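Home Notebook Projects Materials Contact

January 21, 2019

Floor edge between tile and wood, kitchen side of the Rillilberg flat

We came back to this floor after the long pause. The work from June was left at the point where the gray tile of the kitchen meets the brown planks of the living room. I write down what I checked, so that the next colleague does not need to ask me again.

First I cleaned the whole edge with a soft brush and then with a damp cloth. The old dust from cutting was still in the joint, more than I expected. I used the vacuum with the narrow nozzle, two times along the full length. After this I put the straight bar over both floors and moved it slowly from the wall to the other wall. The edge stands a little higher than the wood. At the wall side it is 2 mm, and near the post it is almost the same. For a person in shoes this is no problem, but with a thin slipper you feel it. I tried it myself with socks and I felt it also.

The Briem filler was too hard when I opened the can, so I did not use it. I took the one from Teltico, which is softer, and made a test on an offcut of plank. It needs 16 hours before you can walk on it. The color is a bit too red compared with our wood. Maybe the darker one is better, I will order a small tube and compare by daylight and not under the ceiling lamp.

About the white speckled post: its foot comes down on the tile very close to the wood. The brush does not go well behind it and I had to finish with a wooden stick. Please do not use the metal scraper there, the tile is glossy and every scratch will be seen when the light comes from the side.

The water bottles are on the tile next to the post. When we do the filler they must go somewhere else, best to the far wall of the kitchen. Please lift the pack and don't push it over the floor. 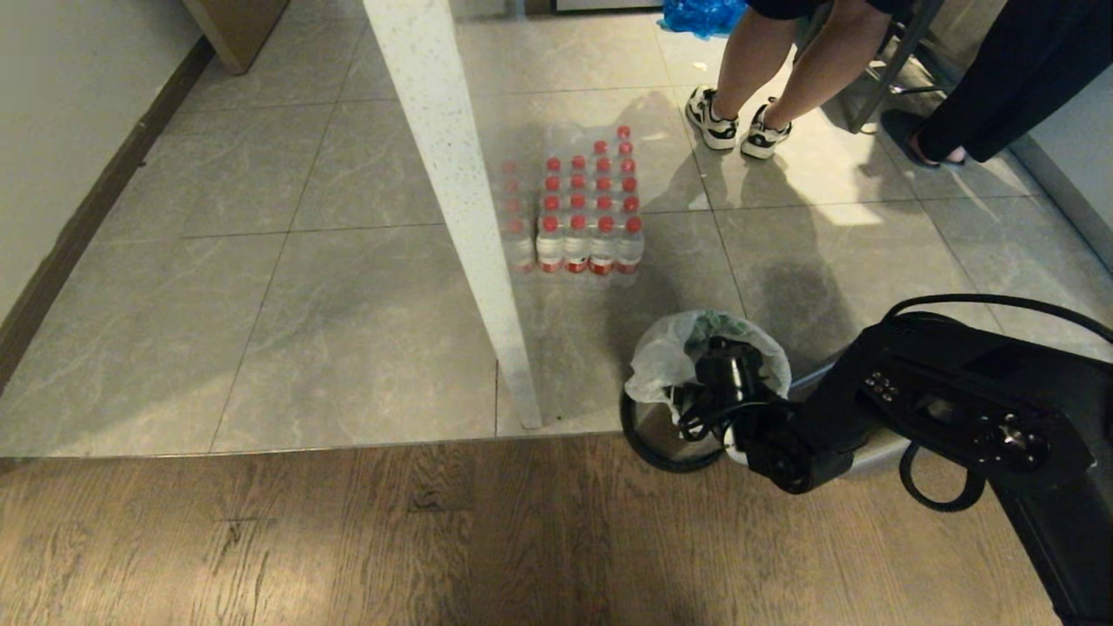
Still to do

- Order the darker filler from Teltico, one small tube.
- Ask Musano if the thin profile still exists in 30 mm width. The old price list has it, the new one I could not find.
- Sweep again before the filler, small bits come back on the tile every day.
- Tape on both sides of the edge, 11 strips are already cut and lie in the blue box.
- Write a paper for the door, "do not step on the edge", for the evening when it dries.

Question for myself: is it better to fill the full joint at once or in two halves? With two halves people can still pass to the kitchen. But then there is a seam in the middle, and I don't like it. I will try both on the offcut first.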